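Gripper Comparison on the Two-Arm Cell: Frequently Asked Questions

Last updated Dec 21, 2018

What is being compared?
Two finger sets for the same wrist. The Gellell set is a rigid angular finger. The Karkora set has the same outer shape with a softer tip. Both bolt to the same motor housing, so the arm, the camera and the controller stay fixed while the fingers change.

Which controller was used?
All published runs use the Cuesta controller, firmware branch 3. The Prerno controller was tested in September and dropped from the comparison. It closed the fingers at a higher default current, and results from the two controllers should not be pooled.

How long is a run?
Each finger set is scheduled for 3000 grasp attempts, split between the left and right arms. A full schedule takes 72 hours including homing and camera checks.

Why bins instead of small parts?
A bin has a thin rim, a large body and a shape that tips easily. Rim grasps separate the two finger sets faster than block grasps did in early trials. Bins may start upright, tilted, upside down or nested.

How is the cell laid out?
Both arms mount at the front of the work surface and reach toward the back wall. Bins are placed to the left and right, with the middle kept free for transfers. Each gripper carries its own camera on a white bracket.
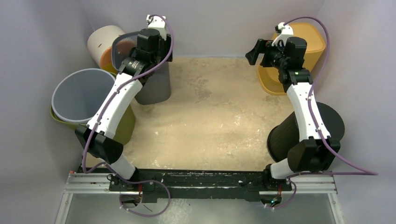
Two-arm cell with bins grouped at the sides. The purple cables run one per arm.

Can both arms grasp at the same time?
Yes, on opposite sides. The controller holds one arm back if both targets fall in the transfer area.

Does the arm block its own camera?
The wrist camera moves with the gripper, so the long link is rarely in its view. A fixed camera has the opposite problem — the link and elbow can hide much of a bin near the wall. Bin pose is taken from the wrist camera only.

How much cable slack is needed?
Enough for full wrist rotation with the elbow folded. Check that the loop at the base cannot catch on the front rail. A tight cable shows up as drift in the wrist joint.

Do marks on the work surface affect detection?
Dark stains can produce false edges at low exposure. Recalibrate the background after cleaning or replacing the surface.

What counts as a successful grasp?
The bin must clear the surface and stay in the fingers for 2 seconds. A rim that slips and is caught again is logged as a failure.

Can I use my own fingers?
Yes, if they fit the standard wrist plate. Enter the new finger length in the controller before homing.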